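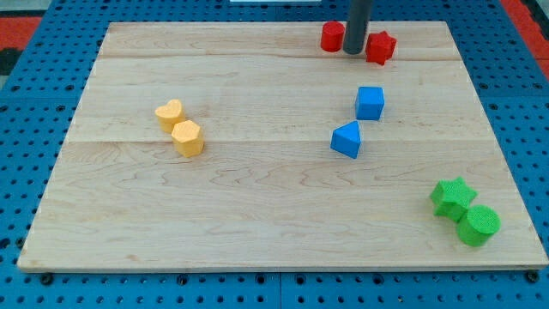 Colored shape blocks on one of our maple boards

About Prernari

Prernari is a small workshop for wooden boards and shape blocks, located in Catstead. We make learning materials for kindergartens, primary schools and families. The company was started 15 years ago under the name Romaniuk, and since January 2007 we work under the present name.

Our boards are made of maple. We join the planks in our own workshop and sand the surface by hand. Every piece of maple has its own grain, so please do not expect that two boards will look the same. We think this is a good thing.

The blocks come in simple shapes – cylinder, cube, star, heart, triangle, hexagon – and in clear colors such as red, blue, yellow and green. Children can put them together by color first, and later by shape. A star can be red or green, and the younger ones often need some time to decide where it belongs. Teachers tell us that this is the moment when they begin to talk with each other.

Our largest set is called Prado. It has 82 blocks and is intended for a group room. For the home we offer smaller sets, and single blocks can be ordered if one is lost.

Today we deliver to 236 schools and kindergartens. The workshop is closed each August. Visitors are welcome in the other months, but we ask you to write to us before you come.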